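Opening, keep it loose. Hi everyone, I'm Omolara, I've been setting type by hand in Forden for 9 years and I still spell my own name backward half the time (wait for the laugh, move on if there isn't one).

Start with the Curnholm broadside, 1777. Pass the copy along the rows. Tell them to look at the long s, and at the wonky line near the foot where the printer clearly ran out of lowercase e. I love that line!
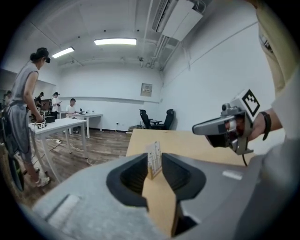 Small card, dark print, upright on the table.

Then spacing. Small cards are harder than posters, every gap shows. Do the bit about Adaeze making me reset one line three times. Don't rush this part, I always rush it.

Ink next, keep it under 3 minutes. Questions after that, and if it's quiet ask Efe about the Girkier press. We have to be out of the room by 30 past.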